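Speaker notes: Running a council with no majority
Evesden public library, evening talk, December 2019

Opening

Thank them for coming. Say where the restrooms are. Questions at the end, please, except if someone can't hear me.

Start with the result. The Evesden council has 44 seats. After the April election the largest party was 8 short of a majority and decided not to go looking for a partner. It has been governing alone since then, vote by vote. Tonight is about how that works from the inside, and whether other towns should try it.

I am not here to say who should have won. If somebody wants that argument, it can wait for the coffee.

What a minority administration is

One party holds the top jobs but can be outvoted at any meeting. A coalition is different. In a coalition the partners sign something and share the jobs. A minority administration has to ask again each time.

Two kinds. In the first, another party promises to back the budget and nothing else. In the second there is no promise at all. Evesden has the second kind. Pause here, people usually mix these up.

Why they did it

The obvious partner wanted the planning job and the roads job. The leadership offered one of them. Talks went on for a while and then stopped. Both sides have given their own version to the paper and I will give each one a minute, same length.

My own view is that the larger party also looked at Skaltside. There was a coalition there and the smaller partner lost nearly all its seats at the next election. That scares off small parties, and it should. Voters tend to blame the junior partner for the compromises and credit the senior one with the results.

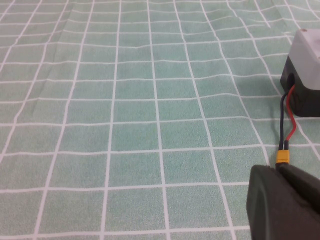
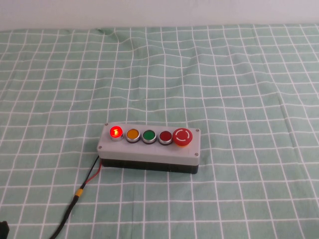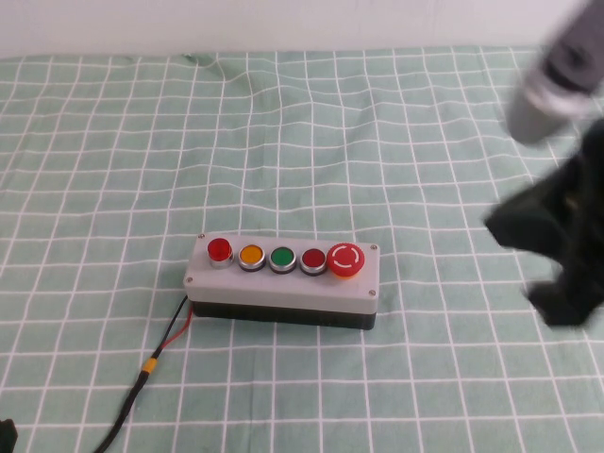 Green cloth with white grid lines; control box in the third picture.

The Plastia vote

This is the main case, so slow down. Plastia wanted to extend its works on the east side and needed the council to sell a strip of land. The leadership was in favor. It did not have the votes.

Before the meeting there were 280 written comments from residents. Most were on truck traffic, not the sale price. The opposition read them first and came in with an amendment: trucks to use the north road only, and no deliveries at night. The leadership accepted it. The sale passed.

Under a majority I think the sale would have gone through as drafted, and the trucks would have come up two years later as a complaint. Say clearly that this is my opinion.

The other side of it: the meeting ran 80 minutes over. Staff were kept late and the last three items were put off. Minority government is slow and it costs staff time. Do not skip this part.

The budget

Hardest test. A lost amendment on land is embarrassing, but a lost budget can stop everything. The Wickramasinghe report, which the council paid for last year, said to publish the draft earlier so the other parties can propose changes with real numbers in them. The council has done half of that. The draft is out, but the numbers behind the road program are not. Hold up the copy.

If short of time, drop the section on reserves and go straight to the next one.

What I would change

Publish all amendments before the meeting – at the moment some arrive on paper at the door.

Let the opposition chair the audit group. Several councils do it already and it costs nothing.

Put the individual votes online. At present the minutes give only the total, so a resident of Evesden can't find out how their own member voted on Plastia without having been in the room.

Questions likely to come up

Is it stable? So far, yes. The budget vote will tell us more.

Could there be an early election? No, the term is fixed.

Which party do I belong to? None at present. I was a member of one and left over a parking policy, a long time ago.

Handouts are on the chair by the door. Chairs need to be stacked before we go.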